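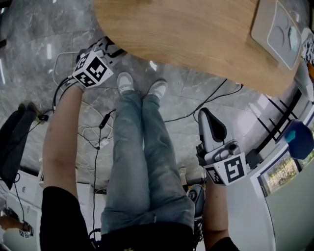 Slips and trips on the same level account for a large share of the injuries reported in public buildings, and most of them take place on floors that passed inspection when they were laid. This unit considers how floor surfaces are chosen, tested and maintained in lobbies, corridors, waiting areas and shared workrooms. A polished marble floor, gray with white veining and bright enough to carry faint reflections of the ceiling lights, is a familiar choice for such spaces, and a person standing on it in sneakers has a different grip from a person crossing it in leather soles. Students should keep both the floor and the shoe in mind throughout the unit, as neither can be judged alone.

# Unit 4: Floor Surfaces in Public Interiors

**Course:** Building Care and Operations
**Instructor:** Wendy Bunting
**Laboratory supervisor:** Hammad Jadoon

## 4.1 Terms used in this unit

**Friction** is the resistance met when one surface moves, or tries to move, across another. Two forms matter here. Static friction must be overcome before a resting foot begins to slide. Dynamic friction acts once the slide has begun. A floor may score well on the first and poorly on the second – a person who starts to slip on such a floor will have difficulty recovering.

**Coefficient of friction** is the ratio of the friction force to the force pressing the two surfaces together. It has no unit. A reading belongs to a pair of materials under stated conditions, and a report that gives a number without naming the test method, the slider material and the state of the floor is incomplete. Such reports will be returned for correction in the laboratory session.

**Finish** refers to the final treatment of the surface. Stone may be polished, honed, brushed or flamed. In this course the word "sealed" is kept separate from finish. A sealer limits the entry of liquids into the stone and may or may not alter the sheen.

**Contaminant** means anything lying between the sole and the floor. Water is the most common. Dust, cooking oil, soap residue, leaves and hand lotion are all recorded in incident reports.

## 4.2 How a slip occurs

In ordinary walking the heel strikes the floor at a shallow angle while the body's weight is still moving forward. For a brief moment the whole forward push is resisted by a small patch of heel. If the friction available is less than the friction required, the heel travels forward and the person falls backward. Slips at toe-off also occur, but the weight has by then passed to the other foot and serious injury is less usual.

The friction required is not fixed. It rises when a person hurries, turns a corner, pushes a load or walks down a ramp. The corner outside an elevator bank may therefore produce more incidents than the long corridor leading to it, even where the stone is identical.

Water changes the picture through film formation. On a rough surface, the peaks break through the film and touch the sole. On a very smooth surface there are few peaks to do so, and the film can support the heel for long enough to start a slide. A worn sole has the same effect from the other side, having lost the channels through which water would escape.

## 4.3 Marble as a flooring material

Marble is composed mainly of calcite or dolomite. It is softer than granite and reacts with acids. Two consequences follow for the building manager.

First, grit carried in on shoes will scratch a polished surface. Traffic lanes become dull while the edges of the room remain bright. Dullness should not be read as an increase in grip; fine wear may leave the lane no rougher at the scale that matters to a wet sole.

Second, acidic liquids will etch the surface. Vinegar, citrus drinks and many bathroom cleaners leave pale marks that cannot be mopped away, and the correct remedy is mechanical refinishing. Products for routine cleaning should be neutral and labeled as suitable for calcareous stone.

A honed finish is generally preferred where water is expected. The designer may nevertheless ask for a polish on grounds of appearance, and the manager is then left to control the water. This division of responsibility should be settled in writing before the floor is ordered.

## 4.4 Case for discussion: the Omedbridge entrance hall

The Omedbridge building is an office property with a marble entrance hall and a single main door facing the prevailing wind. In the December following its opening, the front desk entered five slips in the incident log. Four took place within a few steps of the door. The remaining one took place beside the coffee counter.

The owner's first proposal was to coat the entire hall with an anti-slip treatment. Areeba Cheema, who reviewed the matter for the owner, asked that the log be compared with the cleaning schedule before any product was bought. The comparison showed the following:

- The entrance mat was short enough to be crossed in two strides and was saturated by midmorning on rainy days.
- The hall was mopped at 8:30 a.m., when arrivals were at their peak.
- The cleaning solution was being mixed well above the strength stated on the label, and the residue was not rinsed.

The mat was lengthened, a spare was kept ready for exchange, and mopping was moved to the evening. The cleaning contractor, Skorska, issued measured doses to its staff. The question of the coating was deferred.

In preparing for discussion, students should consider whether the log alone supports a conclusion about cause, what further readings they would have requested, and whether the slip at the coffee counter calls for a separate response.

## 4.5 Measurement in the laboratory

The laboratory uses a pendulum tester. A weighted arm fitted with a rubber slider is released from a fixed height and swings across the sample. The more friction it meets, the less far it travels past the sample, and the higher the value shown on the scale.

1. Level the instrument and confirm that the arm swings freely to zero.
2. Set the slider contact length with the gauge provided.
3. Take readings on the dry sample, then wet it thoroughly and repeat.
4. Rotate the sample and repeat in 3 directions.
5. Record the air temperature and the condition of the slider edge.

Each pair will test one polished and one honed sample. Samples must be handled by the edges, as skin oils affect the dry reading. Naveed Mohmand will demonstrate the setup at the start of the session, and no pair may begin before the zero check has been seen and initialed.

## 4.6 Reading and submission

The required reading is the chapter on hard floors in the course packet, together with the instrument instructions posted in Room 2451. Nusrat Usmani's notes on entrance matting are optional but will assist those who choose the Omedbridge case for the written assignment.

Laboratory reports are to be submitted in the standard format, with raw readings attached. Averages presented without the raw readings will not be graded. Requests for an extension should be addressed to the instructor in writing before the deadline.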